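Speaker notes, Eltavano project talk, Tuesday session
Running title: Gathering examples in simulation before touching the arm

Slide 1. Title. Wait for the door to close. Thank the hosts at Drurkcombe. Say up front that the talk covers data gathering only. Training results are in the second talk, after lunch.

Slide 2. What we collect. Each example is one attempt at one task by a person driving a simulated gripper. We save the wrist view, the joint positions, the gripper opening and the task sentence. Let the two views sit for a moment before talking.
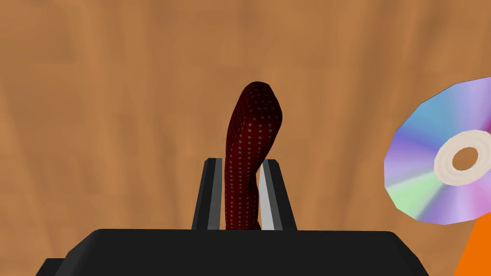 Both views are rendered, and both look out past the gripper.
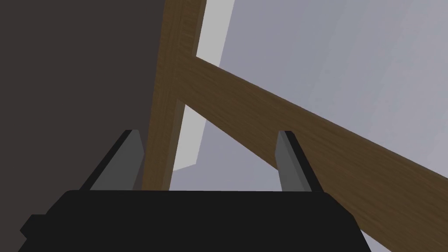 When we ran through these slides at Elthorpe, Nikzad asked why we bother with people at all if everything is simulated, when a script could produce the same motions overnight and never get tired. Nikzad's view was that we were paying for hours of human work to get something a planner would give us free.

Answer that now, before someone asks it again. We did try a script first. It worked well on boxes and poorly on cloth. The scripted grasps on cloth all came from the same direction and closed at the same point, and the model picked up that habit. People vary. They come in from the side, stop, back off and try again. We want those corrections in the set. Agree with Nikzad on the cost. It is slow.

Slide 3. The numbers. We have 3,813 examples saved. Read the number off the slide, then say what it includes: finished attempts and failed attempts, both labeled. It does not include attempts where the operator quit early. Those are kept in a separate folder and we have not used them yet.

Slide 4. How a session runs. A session is 60 minutes. The operator gets a task sentence, such as "put the sock in the bin," and the objects are placed at random. The operator drives, then marks the attempt as done or failed. The objects are placed again. We cap a session at 100 attempts even if there is time left. Past that point people start to rush and the motions get sloppy.

Mention the break rule here if the room seems interested. Otherwise skip.

Slide 5. Choosing objects. Mix hard and soft. Mix shiny and dull. Thin flat things are the worst to pick up from a table and we still want them there, even when they are not the target, so the model has to learn to leave them alone. Say that clutter was a late addition. The first batch had one object per table and the model reached for anything it saw.

Slide 6. Wrist view. This is the part people argue with. From the wrist, the gripper covers part of what you need to see, and close to furniture you lose most of the room. Operators have a second screen with an outside view. The model in this study does not. That means the operator sometimes acts on something the model can't see. We flag those attempts when we catch them in review. We don't catch them all. Say so plainly.

Slide 7. Labels. Two people check every attempt marked as done. If they disagree it goes to a third. The most common fight is over whether an object was let go or dropped. Our rule since May: if the gripper opened on command, it counts as let go, whatever happened after. Older labels were redone to match. That took longer than the collecting did.

Slide 8. What we would change.
Write the task sentences before building the rooms. We did it the other way and ended up with rooms nobody had a task for.
Save the operator's second view too. Disk space was the reason we left it out, and it was a bad reason.
Start with failed attempts labeled by kind. "Failed" alone tells you very little. Missed the object, lost the object and hit the furniture are three different problems.

Slide 9. Next step. The target is 2,000 more examples, mostly cloth and mostly near furniture, where the present set is thin. Same operators if we can get them. After that we move a small part of the task list to the real arm at Drurkcombe and compare.

If short on time, drop slide 5 and go from 4 straight to 6.

Questions. Likely ones: lighting changes (not varied yet), two-handed tasks (no plans), sharing the set (yes, once the relabeling notes are written up). Leave slide 3 on the screen during questions.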